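Vundska hand gripper kit – September progress report

The review of the Jultix kit is on schedule. We have logged 754 grasps so far, 300 of them on round objects. Work this month is on the tennis ball set, with both fingers starting open on either side of the ball.

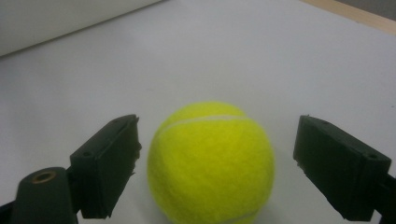

Juntunen replied that the finger pads should be priced as a spare part, and asked for a quote on 100 pairs before the next payment.

We have sent that request to Orard. Spending is within budget – 10 hours of bench time remain. The flat object set comes next.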